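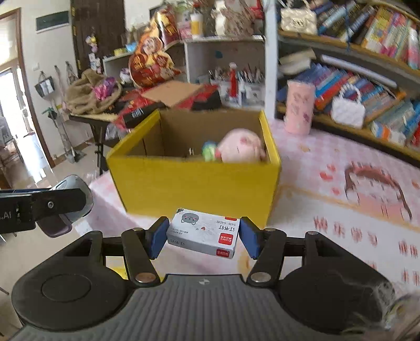

Week 2: Keeping Paper Together
Office Practice, Jonlow Evening Classes

Welcome back, everyone, and thank you for bringing your bundles in (some of them were gloriously untidy!). Last time we talked about what a file is for, and tonight we get on to the humbler business of fastening it, which sounds dull until you've had to hunt for page four of a lease.

Staples

Good for short papers that won't be taken apart again. The size on the packet tells you what you need: in 24/6, the second number is the leg length in millimetres, and that will do for most letters and reports. Put one in the top left corner, at a slant, so the pages turn easily. Please don't staple anything going to the scanner. The Zepeda exercise has 88 sheets, so leave your stapler in the drawer for that one.

Clips

A binder clip is kinder to thick bundles, and you can fold the handles flat once it's on. Tap the sheets square on the desk first, long edge and then short.

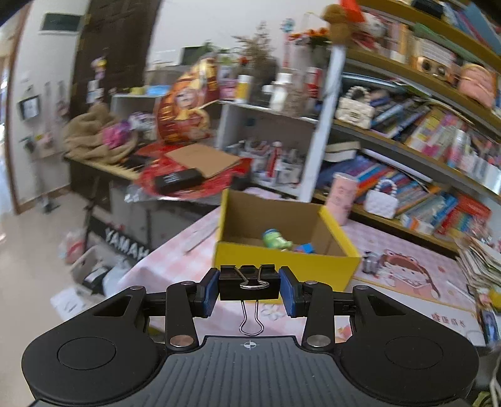
For next time

Sort the Drumari letters by date and fasten them whichever way you think best. Allow 15 minutes, and jot down a line or two on why you chose as you did.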